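I'm on folding-room checks for January, so bear with my comments.

- [x] **Power strip under the white table.** Plugs in, but there's a black cable curving over the floor. Mohsin, can we clip it?

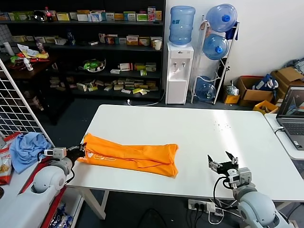
*Page last changed: January, 16:27, by Atif Lashari*

- [ ] **Tabletop.** Crumbs! Wipe it before any shirt goes down — orange shows everything.
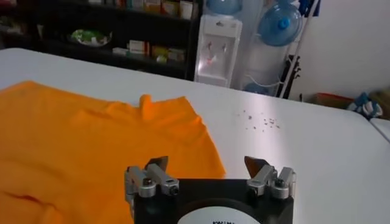

Orange T-shirt and specks, table check

- [ ] **Shelves.** Lots of small boxes lying scattered at the bottom. I'd love them stacked.
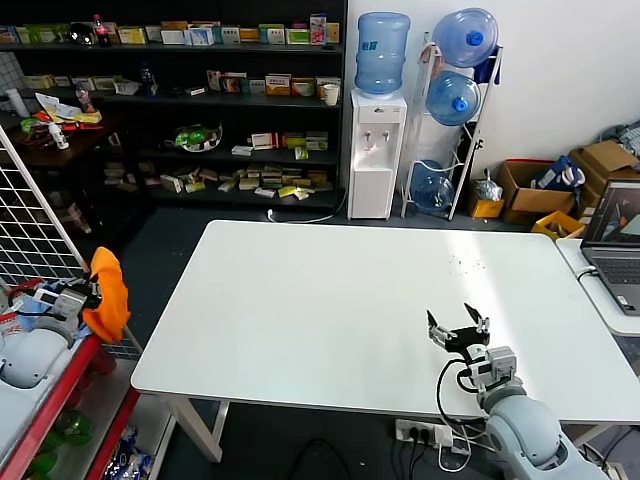
- [ ] **Wire grid panel.** It leans, so please give it a gentle push test and tell Mairéad if it shifts.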